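Larnerside Hand Gripper Kit, Version 3
Category: Workshop builds > Grippers and tools
Status: in stock as parts; printed bodies made to order
Builder: Catrin Cadwaladr, Larnerside shared workshop

Overview

The Larnerside is a hand-held two-finger gripper for people who want to collect pick-up and put-away demonstrations at home without an arm on the bench. You hold the body, work the trigger, and the fingers open and close in front of the camera. The same finger set bolts to the Holer wrist plate, so anything recorded by hand is recorded with the geometry the arm will use later.

The kit is sold in three forms: full kit, finger set only, and files only. All three include the linkage drawings, the trigger drawings and the calibration sheet. The full kit assembles in an evening with hand tools. No soldering is needed unless the encoder option is ordered.

Version 3 replaces the straight finger with a disc pad on a linkage. Straight fingers worked on blocks, cups and boxes. They were poor on anything with fur or loose cloth, where a narrow tip sank in and closed on a pinch of pile instead of the object. The disc spreads the load. It also gives the camera a fixed round shape at each side, useful when checking that the fingers are where the software believes they are.

What is in the full kit

Body, two halves, with ribbed grip surface
Trigger and trigger return spring
Linkage arms, left and right
Disc pads, two, with raised inner ring
Pad brackets, two
Pivot screws, two, polished, with thread-locking patch
Camera mount for fisheye modules with the standard square hole pattern
Drirport cable clip and strain relief
Hex keys, spare spring, spare screws

Camera, recorder and battery are not included. The mount takes most small board cameras. Check the drawing before ordering a camera with a molded case, as cases wider than the mount will foul the trigger housing.

Specifications

Fingers: two, linked, driven from a single trigger
Opening between pads, full: 76 mm
Trigger travel: 14 mm
Pad facing: replaceable, peel and stick
Body: printed, ribbed, two-part shell
Pivots: shouldered screws, serviceable from the front
Camera position: above and behind the pads
Encoder: optional, magnetic, fitted at the left pivot
Power: none required without the encoder

Handling soft objects

Most of the changes in this version came from toy clean-up trials. Plush is harder than it looks. It deforms before it slips, it hides the pads from the camera, and it swings once it is off the floor. A person compensates for all of this without thinking, and the recording has to hold enough information for a policy to do the same.

Three settings matter for plush work. Set the trigger stop so that the pads can close fully; a stop left at the block setting will leave a gap and long pile will pull through it. Use the soft facing. Keep the wrist low on approach, with the pads open to either side of the object, and bring the hand forward before closing.

Dark toys need attention to exposure. With a bright window ahead of the camera, automatic exposure settles on the window or on the floor depending on which fills more of the view, and a black toy crossing the middle loses its edges to motion blur. Locking the shutter short helps. The picture gets noisier, and in our runs the noise did less harm than the blur.

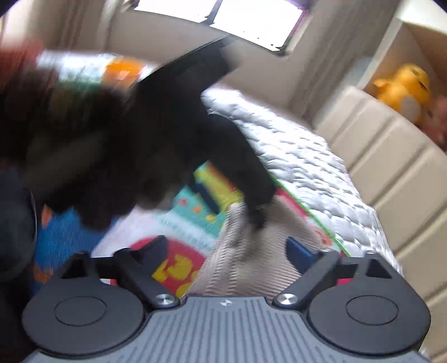 Application notes: play area

The room used for the toy set has a printed foam mat, a white quilted mattress pad and a beige cabinet with an open compartment, in which a yellow plush duck sits. It is a difficult background on purpose. The mat has strong reds, blues and yellows, and the quilting throws back a lot of window light. A model trained only over a plain bench does badly when moved into it.

Some points from setting up there:

Glare. The quilted surface reflects enough light to wash out a pale object laid on it. Start pale objects on the mat and dark ones on the pad, then swap for a second pass.

Loose cloth. A blanket between the pads will be taken up together with whatever is on top of it. The beige knit blanket was kept in the toy set as clutter. Record some grasps with the cloth well clear and some with it close by, and label them separately.

Speed. Fast moves are natural by hand and useless to an arm that cannot follow them. Keep to the speed limit given in the calibration sheet. The recorder script flags any segment that exceeds it, and flagged segments can be trimmed without discarding the whole run.

Lens. The fisheye view bends furniture toward the borders. This is expected. Calibrate with the lens fitted and locked, and do not straighten the video before training if the arm camera uses the same lens.

Our toy and bedding set currently stands at 2,457 recorded grasps, made with one pair of disc pads and two changes of facing. The set is available to kit owners on request. It is supplied as recorded, including the failed grasps.

Assembly

1. Press the trigger bushing into the left body half. It should go in square with thumb pressure and a flat block. Do not hammer it.

2. Fit the spring with the short leg toward the pads. Fitted the other way around, it will work for a while and then jump out of its seat.

3. Lay in the trigger and close the shell. Tighten the shell screws in a cross pattern.

4. Attach each linkage arm at its pivot. Run the screw down until the arm stops moving, then back it off until it swings under its own weight. The thread patch will hold it there.

5. Fit the brackets to the pads, then the pads to the arms. The raised ring faces as shown on sheet 4 of the drawings. Both pads must sit at the same height. A difference you can see by eye is too much.

6. Mount the camera, route the cable under the Drirport clip and leave a loose loop behind it.

7. Work the trigger 20 times and recheck both pivots.

Step 7 gets skipped, and most of the returned units had one tight pivot. If one arm lags the other on closing, loosen the slow side before touching the spring.

Compatibility

Holer wrist plate, second series: direct fit, four screws.
Holer wrist plate, first series: fits with the adapter ring, sold separately.
Awad bench arm: fits with the Awad flange. Reduced payload; see the arm manual.
Version 2 body: accepts Version 3 fingers if the linkage pockets are opened out with a file. The template is on sheet 6.
Version 1 body: no.

Maintenance

Lint collects behind the pad rims and in the linkage joints, faster with plush and bedding than with anything else we have tried. Brush it out after each session. Do not oil the pivots – oil holds the lint and ends up on the facing, and from there on the toys.

Replace the facing when it looks shiny or when an edge has lifted. Clean the old adhesive off with alcohol before applying the new one. Pads themselves last well. The first parts to wear are the bracket holes, and a worn bracket shows as a faint click when the trigger is released.

Known issues

The shell seam opens slightly near the trigger in hot rooms. It does not affect function. A revised right half with an extra screw boss is planned for July and will be sent free to anyone who asks.

The encoder option reads low near the fully closed position. A correction table is included with the files.

Small hands find the reach to the trigger long. A short-reach trigger is in the files but has not been tested beyond our own workshop.

Ordering

Full kits and finger sets ship from the workshop in batches. Files are sent the same day. State the body color, the camera hole pattern and whether the encoder is wanted. For adapter rings, state the plate series, which is stamped on the back of the plate beside the cable slot.

Spare facings, brackets, springs and pivot screws are kept in stock and can be ordered singly. Questions on fitting go to Catrin Cadwaladr at the workshop. Please include the batch code from inside the left body half.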